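Setting Up Series Recording on the Varley Box

Before you start, the box must be connected to your TV and the program guide must have finished loading. The first load runs in the background. If you set up a series before it finishes, only episodes already in the guide are picked up.

1. Press GUIDE and find any upcoming episode of the show. Daytime dramas are listed under Serials – the Drama filter hides them.

2. Press the red button once to record a single episode, or twice to record the series. A double dot appears next to the title.

3. Choose New Only or All Airings. Many channels repeat the afternoon episode overnight, and All Airings will record both.

4. Under Keep, choose how many episodes to store. The box holds up to 110 hours in standard quality.

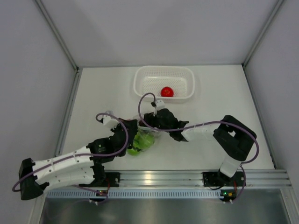 Basket with one red fruit, walled work area.

Note: If two shows overlap, the one higher in the Priority list is recorded in full. To move a show up, highlight it, press OK, and use the up arrow.

Allowing for late starts

Live news and sports often push a soap back by several minutes. The guide is not always updated in time.

1. Open Recordings, then Series Options.

2. Set Start Early to 3 minutes.

3. Set End Late to the longest value your other recordings allow. Extra time counts as part of the recording and can cause an overlap with the next show.

Caution: Do not unplug the box while the red light is on. The episode being recorded will be lost, and the series list may need to be rebuilt.

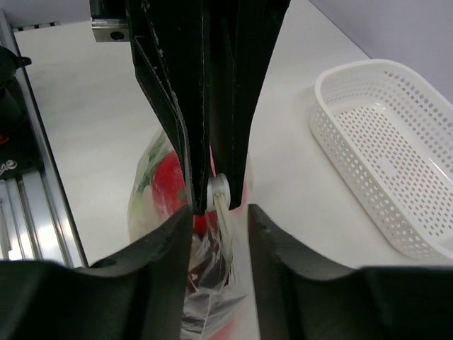
Black gripper fingers, with clear plastic bag.

Watching on a second TV

1. On the second box, open Settings, then Home Sharing.

2. Enter the four-digit code. The factory code is 1488. Change it after the first sign-in.

3. Select the main box from the list and press OK. Your place in each episode is saved on the main box, so you can stop in one room and pick up in another.

Note: Episodes marked with a padlock can only be played on the box that recorded them. To remove a show from the series list without deleting saved episodes, choose Stop Series, then Keep Recordings.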